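Ciobanu Growers Forum > Soil and Feeding > Liquid feeds

Topic: Prusell fish and kelp refund – has anyone gotten one?

oana_d
I bought two jugs of Prusell liquid feed in spring for the tomatoes and peppers. The label says full refund if you don't see better growth in one season. Half the bed got it and half got plain compost tea. I can't tell the two halves apart. I wrote to them Friday and got a form back asking for a soil test from before and after, plus receipts, plus photos of each bed. Has anyone gone through this and come out with money at the end of it?

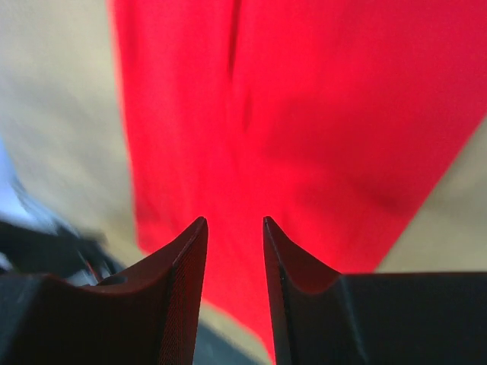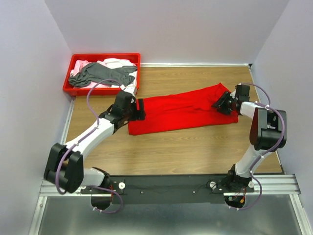 Red cloth, close up and from farther back

Garden is clay over more clay, mulched with straw. Feed was mixed at the label rate and put on every 14 days with a watering can.

rnedelcu
I did it last year. They paid, but it took most of the winter. The form is the same for everybody. If you don't have a soil test from before, say so and send what you have. They let me use an older one from when we put the raised beds in.

Keep copies. They lost my receipts once.

plotline
Compost tea isn't a fair comparison. You fed both halves. If you wanted to know what the Prusell does you needed a strip with just water.

oana_d
The guarantee says "better than your current method." My current method is compost tea. I think it's a fair comparison for what they wrote on the jug.

plotline
For the refund, maybe. For knowing if the stuff works, no.

Darius O.
Plotline is right about the water strip but I wouldn't hold it against anyone filling out a refund form.

What's your soil like on organic matter? I stopped using any liquid feed on my heavy ground because I was already at the high end for phosphorus and close to it for potassium. Nothing I poured on was going to show. A friend two streets over on sand saw a difference from the same bottle in two weeks. If your clay is already well fed the bottle has nothing to do.

oana_d
No recent test. I put down a couple inches of compost each fall.

Darius O.
Then I'd guess that's your answer. Get the test anyway, it's cheap compared to two jugs.

anca_furtuna
I have to disagree with the general mood. I've used Prusell for three seasons on the same ground and my peppers are better for it. Darker leaves, more fruit set, less yellowing in July. I also tried Brament one year and it clogged my sprayer every single time, even strained. Prusell never did that.

It stinks, I'll give you that. Put it on in the evening.

plotline
Did you have an untreated row?

anca_furtuna
No. I'm growing food, I don't have room for a row I don't feed.

plotline
Then you can't say it was the feed. Last three summers here had very different rain.

anca_furtuna
I can say what I saw in my own garden, which is what this forum is for.

rnedelcu
Can we stick to the refund question. Oana, a few things from when I did mine:

The 12 month limit runs from the date on the receipt and not from when you open it. I nearly missed that.

They want the jugs. Or at least a picture of the lot number, which is stamped near the handle and rubs off if you get feed on it. Mine was half gone.

Shipping isn't covered. Only the price of the product.

If you bought from a reseller they send you back to the reseller first. That's where I lost most of the time. Mine was Garkidness and they had never heard of the guarantee.

oana_d
Thanks, that's useful. I bought direct. One lot number is still readable and the other is mostly there. I'll photograph both tonight.

sandlot_6
Never understood these guarantees. A garden has so many things going on that the company can always say it was the weather or your watering. And the customer can always say they saw nothing. It comes down to who gets tired first.

Darius O.
They're betting most people won't send in the form. I don't think that's a scandal, every mail-in rebate works the same way.

RoxanaAvram
I used to work the counter at a farm store and handled a few of these. Different brand. The claims that got paid quickly had a short letter on top: what was planted, when it was fed, how much, and what the person compared it against. One page. The ones that dragged had 20 photos and no dates.

Also, don't argue about whether the product works in general. Say it didn't do better than what you already use and leave it there.

oana_d
That's a good tip. I have feeding dates in a notebook so I can put that together pretty fast.

plotline
Since you have a notebook, did you weigh anything at harvest?

oana_d
Tomatoes yes, peppers no. The Prusell side was slightly lower but two of those plants are in the shade of the garage after 4 pm, so I don't make much of it.

anca_furtuna
So the treated side had less sun. You might have seen a difference if the sides were swapped.

oana_d
Could be. The peppers were all in full sun though and they looked the same to me from one end to the other.

sandlot_6
What do you mix it at? I've seen people on here go at half strength to stretch the jug and then complain.

oana_d
Label rate, like I said in the first post. Didn't stretch it.

sandlot_6
Missed that, sorry.

Darius O.
Side question, has anyone priced this out against plain fish emulsion from the feed store? My bed area is some 2,000 square feet and at label rate Prusell would cost me more than seed, compost and water put together. For a few containers I can see it.

anca_furtuna
I only use it on peppers and eggplant. For a plot your size I'd go with manure and save the bottle for transplants.

Darius O.
Okay, on that we agree.

rnedelcu
Oana, post back when you hear. I'd like to know if they've gotten any faster.

oana_d
Will do. Letter and copies are going out tomorrow morning. I've also ordered a soil test kit, so I'll put the numbers in a new thread when I have them.

RoxanaAvram
Take the soil from several spots and mix it in a clean bucket. Not one that's had feed in it.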